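Cutting down on salt, month two

I started this in April after the nurse at the surgery read my blood pressure twice and wrote both numbers down. The advice was to stay under 2000 mg of sodium a day. I had no idea what I was eating, so I spent a week reading labels and adding it all up.

Tuesday was the worst at 2682. Most of it came from bread, soup and a cheese sandwich, which surprised me as I'd been blaming the crisps. One tin of soup was 703 on its own. I now make a pot of lentil soup on Sunday night with cumin and a lot of lemon, and it does me four lunches.

Food tasted of very little for the first fortnight. It's better now. I still have crisps at the weekend, in a bowl, and I put the bag away before I sit down.
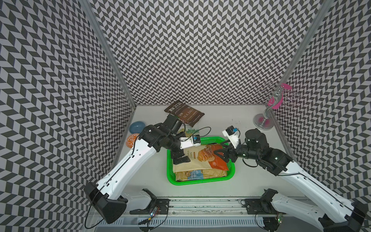 Next month I'm going to try baking my own bread with half the salt.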